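Bike hesitates at low throttle after valve check, where to look?

Goossens_17
Posted 19th October

Hello all, I have a 250 four-stroke enduro bike with 60 hours on the engine. After I checked the valve clearance, it hesitates when I open the throttle from idle. Above half throttle it pulls very well. All valves were inside the limits, so I changed nothing there. I cleaned the air filter at the same time and put fresh oil on it. The fuel is from September. I ride mostly on the sand track at Truklow, and there I need a clean response out of the slow corners.
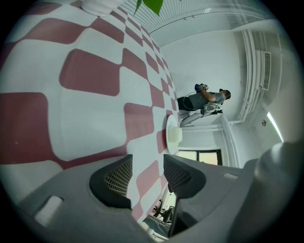

Checkered surface, white wall

Is it possible that I disturbed something when I lifted the tank? I do not want to buy parts before I understand the problem.

Drerurport Rider

Yes, it is possible. On my bike it was the intake boot. It looked correct from the left side, but on the right side it was not fully on the throttle body, and the engine took in extra air. Loosen the clamp, push the boot with both hands, turn it a little, and tighten again. Also look at the fuel line connector. It must click.

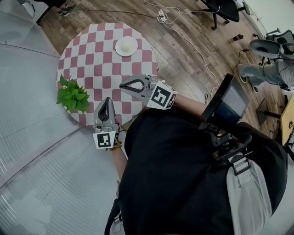
After this, let the engine idle until it is warm, and only then adjust the idle speed. If you adjust it cold, you will do the work two times. Check also how much oil is in the filter. Too much oil makes the bike rich at small throttle openings, and I have made this mistake myself. Press the filter in a clean cloth and wait 30 minutes before you mount it.

tarkurari803

Old fuel. Drain it and try again. Mine did the same.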